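Moving my backups off the old box, finally

Jul 22, 2020

I have been putting this job off since February, when the little home server under my desk started taking its sweet time to boot. It wasn't broken exactly. It would sit there on a black screen with a blinking cursor, long enough for me to go and make coffee, and then come up as if nothing had happened. I told myself I'd look into it on the weekend, and you can guess how many weekends went by.

What pushed me over the edge was the nightly backup. I use a small tool called Sasholm (it's just a friendly wrapper around rsync, really, with a nicer way of writing down what to skip), and one morning the mail it sends me had a subject line saying 266 files had been skipped. I hadn't told it to skip anything new! So I poured myself a big mug and sat down to read the log properly, which I should have done months ago.

Every one of the skipped files had a name with an accent or an umlaut in it. Mostly music, plus a folder of scanned recipes from my grandmother that I would have been very sad to lose. The old box was running with its locale set to plain POSIX, and my laptop has been on UTF-8 forever. I must have knocked the setting out when I did the last upgrade and skipped through the questions too quickly. Running locale on both machines and comparing the output side by side showed it right away.

What I did

I could have fixed the locale and left it at that, but since I had the cover off, so to speak, I decided to move everything over to the newer machine, which is called Anderis. (My machines are all named after places on a map I drew as a kid. The old one is Droninier, and yes, I misspell it every single time I ssh in.)

First I regenerated the locale on Droninier, logged out and back in, and ran Sasholm by hand with the dry run switch. It listed all the missing files and no errors, so I let it go for real and went to weed the tomatoes.

Next came the copy to Anderis. I have 2 disks in there, set up as a mirror, and I made a fresh dataset for the backups with compression turned on. The whole copy took 12 hours over my network, a good deal longer than I'd hoped. I'm fairly sure the cable behind the bookcase is to blame, and that's a job for another day. I ran it inside tmux so I could close the laptop lid without worrying, and if you take only one habit away from this ramble, please let it be that one.

After that I ran the checksum pass. It came up with 3 mismatches, all of them in a browser cache I had no business backing up in the first place. I added that folder to the skip list and ran it again, and this time it finished clean.
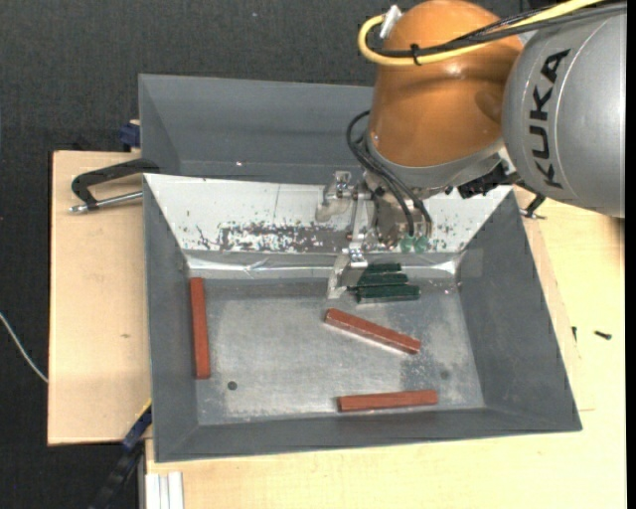
Still to do

The timer on Anderis needs moving to a quieter hour, as it currently fires right when I'm watching something in the evening and the picture stutters. I also want to try Lui, a little status page that a reader suggested in the comments a while back. It looks lovely and simple, but I haven't got it to read the Sasholm logs yet; it seems to expect the date in a different order.

Droninier stays plugged in until I've restored a few folders from the new copy and opened them with my own eyes. I started with the recipes. The plum cake is there, umlauts and all, and I may have to bake it this week.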